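Ticket 1524: Front office desktop shuts off by itself
Status: Closed

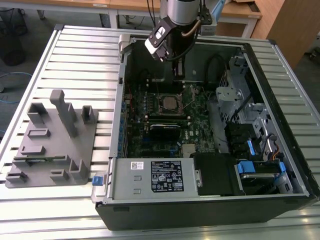 Dell tower open on its side, processor exposed.

Site: Plositz branch, front office
Opened: 5/14/18
Category: Hardware / power
Priority: 2

Reported problem
User at the front desk says the computer turns itself off during the day. No warning and no blue screen. The monitor goes to "no signal" and the fans stop. Sometimes it comes back with the power button, sometimes it needs a few minutes first. Happens more in the afternoon. User has lost work in the Karnard booking program twice and would like it looked at before month end.

First response
Called the user. The computer is plugged into a power strip under the desk along with a label printer and a space heater. Asked the user to unplug the heater and move the computer to the wall outlet. Also asked what was open when it last shut off. Answer: Karnard, email, and a video call.

Update
Shut off again the next morning with the heater unplugged and the computer on the wall outlet. Power strip ruled out. Checked the event log remotely. Kernel-Power 41 entries match the times the user wrote down. No bugcheck code on any of them. No disk errors. Windows updates are current.

Installed a temperature logger and left it running over lunch. CPU was at 61 C when idle and went to 97 C within a few minutes of starting a video call. Last reading before the next shutdown was 99 C. Looks like a thermal shutdown. Gave the user a spare laptop and asked the branch to send the tower in with the Clunen van.

Bench notes
Tower received. Side panel off. Dust in the front intake and packed between the fins of the CPU cooler. Fan spins freely by hand and runs at normal speed on the bench supply.

Cooler removed. Old thermal paste was dry and came off in flakes. One of the cooler screws had not been holding, the thread is worn. That would explain uneven contact. Cleaned the processor lid with isopropyl alcohol and lint-free wipes. No bent pins or marks found in the socket.

Power supply tested separately. All rails in range under load, so it was left in place. Memory test ran 3 passes with no errors.

Replacement cooler ordered from Sjöberg. Wrong part came first (no screw for the corner bracket), sent back. Correct one came 2 days later.

Fix
- Blew out case, intake, and power supply vents
- Fitted new cooler with new paste
- Updated BIOS, reset fan profile to default
- Load test for 5 hours, highest CPU reading 68 C, no shutdown

Returned to Plositz on the next van. User confirmed Karnard opens and the label printer works. Asked the user to keep the tower off the carpet and away from the heater. The branch is going to put it on a shelf.

Follow-up
Called the user a week after return. No shutdowns. Event log checked remotely, no new Kernel-Power entries. Temperature logger removed. Spare laptop still at the branch, pickup is on a separate ticket.

Ticket closed. If the same user reports this again, reopen this one and do not start a new ticket. Next dust check for the Plositz desktops is set for December.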